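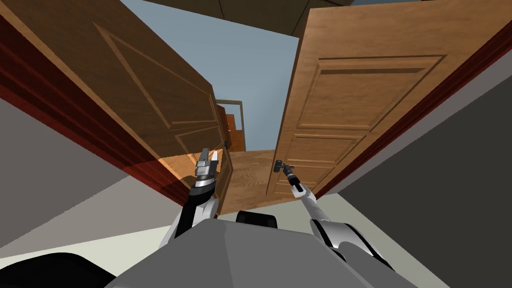

Blog > House > Doors and Windows

I spent most of February on the draft problem in the Holtbridge house, and these are the notes. The house has paneled interior doors throughout, most of them original, and a hallway that runs straight from the front entry to the kitchen. With the furnace off and the outside air near freezing, the hallway lost heat faster than any room connected to it. I wanted to know where the air was going before spending money on it.

The usual advice is to start with the windows. I started with a stick of incense and a notebook. With the kitchen exhaust fan on high, the house sits at a slight negative pressure, and any leak on the outside wall pulls smoke inward. A calibrated blower door does this properly. Aigars Tamošiūnaitė quoted me 395 for a full test, with a written report, and I put that off until I had closed up the obvious gaps.

The obvious gaps were these. The front door threshold had worn down in the middle, leaving a space I could slide a pencil under. The mail slot had no inner flap. The basement door had no seal of any kind, and the basement is vented to the outside on two walls. The attic hatch was a bare sheet resting on a bare frame. None of the windows leaked enough to bend the smoke, except the small one on the stair landing.

I fixed the basement door first. The gap along the latch side measured 3/16 inch at the top and almost nothing at the bottom, so a single thickness of foam tape would have left the door impossible to latch. I used a tubular silicone gasket, stapled into a kerf. Indrek Vasiliauskas lent me the kerfing tool and told me to go slower than I thought I should. He was right about the speed. I burned the first eight inches of the head jamb and had to sand it back.

A note on panel doors in general. The panels are supposed to float. Each one sits in a groove in the stiles and rails with no glue, so it can shrink and swell across the grain without splitting. Over the years people paint them, and the paint bridges the joint between panel and frame. When the heat comes on in winter the panel shrinks, the paint line cracks, and there is a thin path for air. Do not fill this with wood filler. Filler locks the panel and the next humid month may split it. A narrow bead of flexible acrylic caulk on the cold side is enough, and only on doors that face an unheated space. On interior doors between heated rooms it makes no difference that I could detect.

The attic hatch took one evening. I glued rigid foam to the upper face, ran compression gasket around the ledge, and added two latches to pull it down. Weight alone does not compress a gasket evenly – you need the latches.

Materials for everything came to 135, not counting the threshold, which I ordered from Yorath and which arrived in the wrong finish. It fits, so it stays.

Result so far: with the thermostat set back overnight, the hallway used to drop nine degrees by 6 a.m. It now drops five on a comparable night. I have one cheap logger and no control house, so take that as a rough figure. Wind matters more than I expected, and I did not record it until the last week.

Still to do: the stair landing window, and the gap where the gas line enters behind the stove. After that I will book the blower door test.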